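**Gut or synthetic for the low strings on a small harp?**

**trolton_bench** – 2019-09-24

I have a 26-string lever harp, the Quinlan, bought used. The bass wires are fine but the gut in the fourth octave is fraying and two strings broke over the summer. The maker sells a full gut set for $188. A shop near me stocks Suka synthetic and says it will work at the same gauges. I play mostly at home, some weddings. Has anyone switched on this model?

**pedalfree**

I switched mine. It stays in tune better and I haven't broken one since. The tone is a little brighter. After a month I stopped noticing.

**oldknee**

I would not use the same gauges. The material has a different density, so the tension changes even when the thickness matches. Ask the maker for a tension chart before you buy anything. My soundboard came up more than I liked after I put the wrong set on.

**pedalfree**

> I would not use the same gauges.

Mine were the same gauges and the board is fine. I measured it at the center before and after.

**oldknee**

How long after? Mine took most of a year to show. A repair quote of $691 changed my mind about shop advice.

**trolton_bench**

OK, I wrote to the maker and asked for the chart. Second question while I wait. The fourth octave strings are tied with a plain knot and a bit of old string through it as an anchor. Two of them have pulled partway into the grommet. Is that the knot or the grommet?

**zirevis**

Probably the knot. Use a proper harp knot with a toggle cut from a scrap of thick string, and pull it down hard by hand before you bring it up to pitch. If the grommet moves when you push on it with a fingernail, replace it too.

For the thin strings at the top I leave a longer tail and double the loop. Synthetic is more slippery than gut, so a knot that held for years in gut can let go.

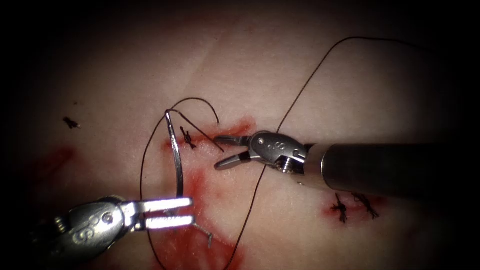 Bring each new string up in steps over a few days. I stop a whole tone flat the first evening, then go to pitch the next day and retune morning and night for a week. Trim the tails last.

**pedalfree**

Agree on the knot, but a week is short. Mine needed closer to three before I could play a whole set without retuning.

**trolton_bench**

The chart came. The maker lists synthetic one size heavier for 7 of the strings and the same size for the rest. So you were both partly right. I'm ordering by the chart and will do the job in October after my last wedding.

**oldknee**

Good. Write down the soundboard height now, with the old strings still on.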